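Home | About | Archive | Contact

Feb 21, 2018

Filed under: House, Moving

Month two in Clunham

We have been in the house two months now and the water bill has come. It was 278 pounds, which I thought was a mistake, so I rang up. The woman on the phone said the account was still set to the old rateable value from before we bought the place. She said we could ask for a meter, and that it usually suits a household of two. I have filled in the form.

The bus is better than I expected. The 41 stops at the end of Hollis Lane and gets me to work in 23 minutes if the level crossing is open. If it is shut I read. I have given up driving in except when it pours, and I don't miss looking for somewhere to park. 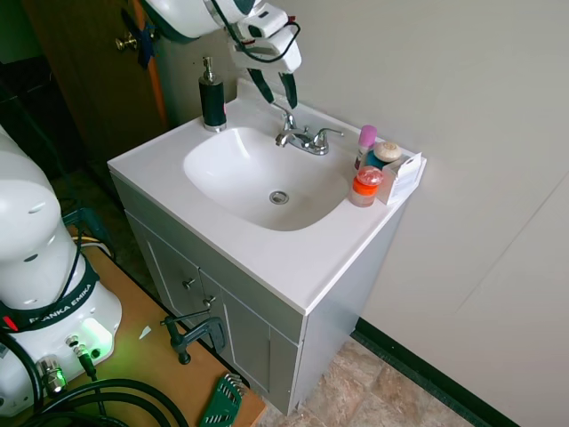
Adom Asante from next door has lent us his long ladder so I can clear the gutters at the back. He has lived on the lane for years and knows which of the drains block. Ours is one of them. He also told me the fence on the left is ours and the one on the right is his, and this agrees with the deeds, so that is one letter to the solicitor I don't have to write.

The boxes are mostly unpacked. What is left is books and the things from my mother's flat, and I am in no hurry with those. The shelves for the front room won't be here until May. I could have had some sooner from a different shop but they were too deep for the alcove.

The garden is mud at the moment. I put in two currant bushes last weekend and the ground was heavy going, all clay and bits of brick. I'll leave the rest until it dries out a bit.

Tags: moving house, bills, Clunham, garden

Older post | Newer post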